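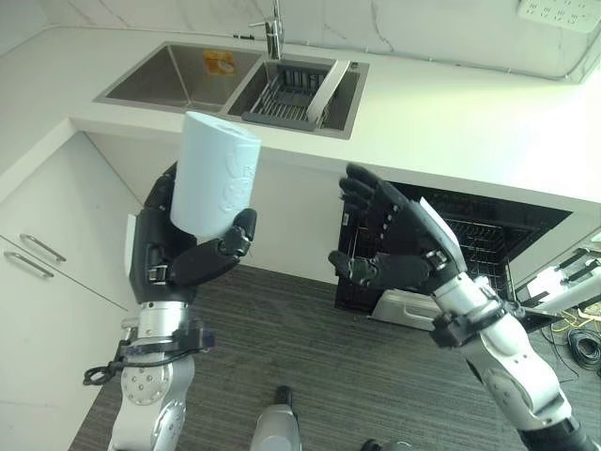
The woman who organizes other people's kitchens for a living would like it known that she doesn't own a label maker. She had one. It went to a thrift store in Trulham along with a set of matching jars and, she says, "a version of myself I was tired of dusting."

We met on a gray morning in the break kitchen at Elavness, a shared office building in Wevthorpe where she had been hired to sort out the sink end of the room. The building has 28 tenants and one dishwasher. She had brought her own coffee.

Her business, Kassab Kitchens, is mostly her and a van. She started it in November, four years ago, after a long spell managing a hotel breakfast room, and she still talks about mugs the way other people talk about weather. She quoted Elavness $2,062 for the whole kitchen. They came back with $1,511 and a request to leave the fridge alone. She took it. "I would have paid them to leave the fridge alone," she says.

I asked where a person begins with a kitchen like this one, and she pointed at the paper towels.

"Always there. You tell me where the paper towels live and I'll tell you how the rest of the place works. If the roll travels, everybody's drying their hands on their pants." She is in favor of a roll that stands up by itself on the counter, near the sink, within reach of a person with dripping elbows. She is against the kind of holder that screws in under a cabinet. "You pull one sheet and you get eleven. Then you have to roll them back up like you're hiding evidence."

Does she care about brand? She does not. She buys plain white with a bit of pattern pressed into it, and she has opinions about the printed ones with the roosters that she asked me to leave out.

From there we moved on to the drying rack, a subject she had clearly been saving. Elavness keeps one in the sink, and this puts her at odds with several of her own clients, who want theirs on the counter, on a mat, on a tray, over a towel.

"In the sink, the water goes down the drain. I don't know how to make it more interesting than that. On the counter you've bought yourself a second, smaller sink that doesn't empty." She does allow that it takes a double sink, or at least a roomy one, and that anyone who cooks with big pots will be lifting the thing in and out all day and cursing her name.

What she won't allow is a rack with a week's dishes in it. Her rule for offices is that it holds what was washed by hand that day. A cutting board, a plate, fine. "Once it's full, it's furniture. People start taking their bowl out of it and putting it back in it, and the cupboards might as well be painted on."

Then there is the dishwasher. 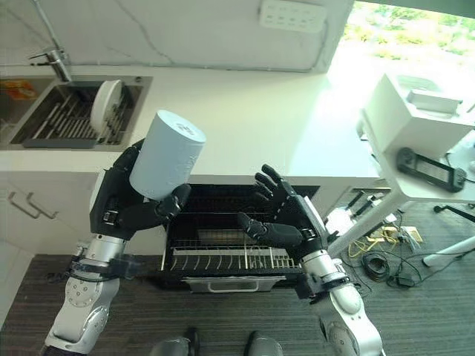 The dishwasher at Elavness, with the door down and the sink behind it.

She spends more time on loading than on anything else, and she has learned to be diplomatic. In her experience two people who share a dishwasher will each describe the other as a criminal. She has one firm request, that tall things stay out of the lower rack if they're going to stop the spray arm, and after that she lets people have their own religion.

"I used to reload behind clients. I'd wait until they took a phone call. It's a terrible habit and my sister has banned me from her house on holidays until dessert."

She is kinder about where the machine sits. Here it's under the counter close to the sink, and she approves. Scrape, turn, load. A kitchen she did last spring had the two on opposite walls, and the floor between them had its own little river.

I wondered if the pale counter bothered her. White with gray veining is in every second kitchen now, and it shows coffee from across the room. "Good," she says. "I want it to show. Dark counters are for people who've given up and would like some privacy about it."

And the outlets? She looked at the wall over the counter for some time. "People see a socket and plug in a toaster. Then the toaster has a friend." Her ideal counter has one appliance on it. Elavness has been promised it may keep two.

Before I left I asked what she would change about her own kitchen if money were no object. She said she'd spend $2,000 on drawers that close quietly and go to bed early. Then she took the paper towels off the top of the microwave, where I had put them, and stood them back by the sink.

22/05/2025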